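Ondlow Hand-Guide Kit, reviewed Fri 11 December

The Ondlow kit costs $424 and promises that you can teach an arm a chore by moving it yourself, or by steering it with the remote puck. I gave it 14 evenings and one chore – freeing a marker from a whiteboard.

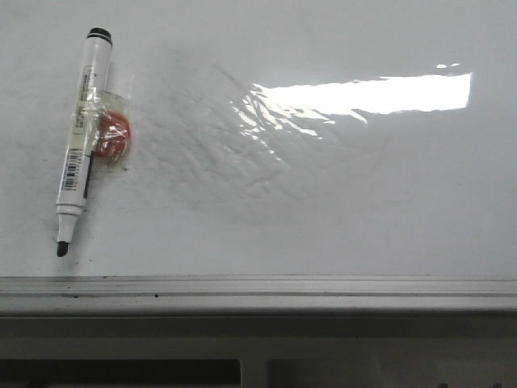

The marker on the board, with its small clear packet.

Guiding by hand is the better half. The arm goes slack when you squeeze the collar, and Kettle, the recording app, saves each run without fuss. The puck is another story. It lags, and I kept overshooting the barrel.

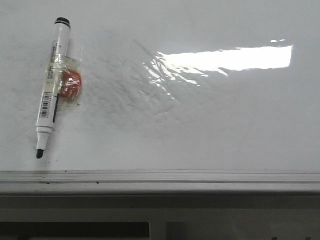
Ondlow says 20 good runs will do. I recorded 324 and still wouldn't leave it alone with a glossy surface or anything clear and crinkly. The Garnar kit is $711 and its remote is far steadier. Buy the Ondlow if you only plan to teach by hand. I sent mine back.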